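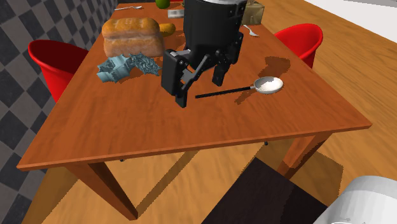
Tibor Hajdu learned to repair accordions in a kitchen. His uncle had no workshop, so the bellows were drying over the stove and the reeds were kept in soup bowls, and the family ate standing up. "My aunt was very patient," he says. "But she hated polka until she died."

Today he has two rooms on the lower street in Edet, behind the bakery, and people send him instruments from far away. I visited him on a Sunday, when the shop is closed and he does the work that needs quiet. He did not stop working when I came in. He only moved a chair with his foot so that I could sit.

I wanted to know first how many reeds are inside one accordion, and he laughed at me a little. It depends on the instrument, he said, and this is the question everybody asks. He prefers to talk about wax. The reeds in many older accordions are held by a mix of beeswax and rosin, and after some decades the wax becomes dry and the plates start to move. Then the sound becomes weak, or there is a buzz that the owner cannot find.

"People come and tell me the accordion is tired," he says. "The accordion is not tired. The wax is old. I take it out, I put new wax, and they think I am a doctor."

The work is slow. Every plate must be lifted, cleaned and put back in its place, and the order must not be lost. Hajdu writes numbers with a soft pencil. He told me that in his second year he dropped a full tray on the floor, and he needed the whole of January to put it right. The owner was a dance musician from Bovton who telephoned each morning at eight.

How does he know when a reed is in tune? There is a tuning device on his shelf, and he uses it, but he does the last step by ear. Two reeds for the same note are often tuned a little apart, so that the sound trembles. How much it should tremble is a matter of taste, and the taste changes from one valley to the next. "In the south they want it very wet, like crying," he says. "Here they want it almost dry. If I make the wrong one, the customer will not say anything. He will just not come again."

For four years he has had an apprentice, Toàn Tô, who came to the trade from piano tuning. Tô was in the back room gluing leather to valves, and he joined us for coffee. I asked him what was the most difficult change for him.

"With a piano, you pull the string and it goes up, you loosen it and it goes down," Tô said. "With a reed you scratch the metal. If you scratch too much near the tip, the note is too high, and then you must scratch at the other end to bring it back. Each time the reed becomes thinner. So you learn to do very little and listen again."

Hajdu nodded at this and added that his own first reeds were "like a cheese."

We spoke also about money, which he does not enjoy. A full rewaxing with tuning costs 2000 in his shop, and for a large instrument with many registers it can reach 3000. Some customers go away when they hear it. A new accordion of the same quality would cost much more, but he doesn't like to argue. He has a waiting list of 16 instruments, and he keeps it in a school notebook with a blue cover.

One of them belongs to Baoshan Wei, who plays in the café at Tunditz and bought it without ever hearing it. The bass side was full of dust and there was a child's tooth under the keyboard. Hajdu put the tooth in an envelope and will return it with the instrument.

Before I left I asked if he plays himself. He said badly, and only waltzes. Tô said from the other room that this was not true about the waltzes, he also plays tangos, in the evening, when he thinks the bakery is empty. Hajdu took the next plate out of its bowl. He still uses soup bowls.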